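About Stemix

We started Stemix with one table and a tray of toys. Sorting, mostly. Kids dig through a jumble, pick something up, squeeze it, decide where it goes. Still what we do, just more of it now.

Classes are small, ages 2 and up. Mornings for the little ones, after school for the bigger kids. Parents stay if they want to.

Everything is hands on. Soft balls, spiky balls, plush, blocks, a toy hamburger that gets picked first most days. Trays get mixed up fresh before each class so no two are the same. Boxes with a round hole on top, one color each - yellow, blue, pink. What goes in which box is up to the group. By color, by feel, by "things that roll". We've heard some good arguments.

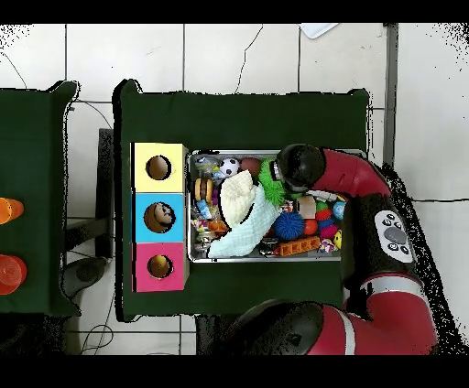
We keep 256 toys in rotation at our main room on Manine Street, plus 2,000 or so in storage bins that we realy need to label. Things get washed, checked for loose parts, put back. If it's cracked it goes.

Our second room opened in June, over at the Mamani building, ground floor, side door. Same program, same hours. Parking is easier there.

We also lend out sorting kits - tray, boxes, mixed toys, a cloth for the table. Preschools and libraries mainly. Gastton Preschool was the first to borrow one and they still have it, which is fine, we made more. Kits go out for a month, longer if no one is waiting on it.

Want to visit? Come by at 10 any morning we're open, no sign up needed for a first class. Wear clothes that can sit on the floor. Bring socks.

Questions about kits or class spots, use the contact form, we anwser most the same day.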